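Dovley Home Help > Kitchens > Storage

Where do I put everything in a tiny galley kitchen?
Posted by Traian Ciobanu

We moved in August and I love the flat, but the kitchen has 3 drawers and one run of worktop. I cook a lot (curries mostly, so there are jars everywhere) and by teatime I can't find room to chop an onion. We rent, so no drilling. I've got £40 to spend and I'm dead keen to get going! What would you sort out first? 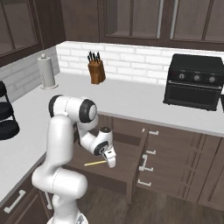
Open drawer under a white countertop

Kikivow
Drawers first, definitely! Tip the lot out on the floor, put back what you've used this month and box up the rest. I did mine one evening and found 16 teaspoons and a fish slice I'd been blaming my brother for losing. Lay the spice jars on their sides with the labels facing up - it makes such a difference when something's already sizzling. Cheap cutlery trays are fine, just measure the inside of the drawer before you go shopping, and the height as well.

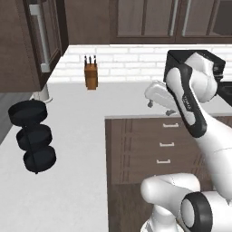
Spices and oils are what eat up a worktop, so I'd get those off the flat surface before buying anything for the drawers. Go upwards! You don't need to drill for it either. A black rack with three round trays, like the one on the left of the counter, gives you three levels of stuff stacked over one patch of worktop. I'd have oils at the bottom, everyday spices in the middle and garlic and salt on top. Keep it well away from the hob, as spices hate heat, and wipe the trays whenever the oil drips. Then put your chopping board in the space you've won back and guard it with your life - mine fills up with post if I so much as blink.
Chibuzor Ogundipe

Vahidi
get a board that sits over the sink, best thing I ever bought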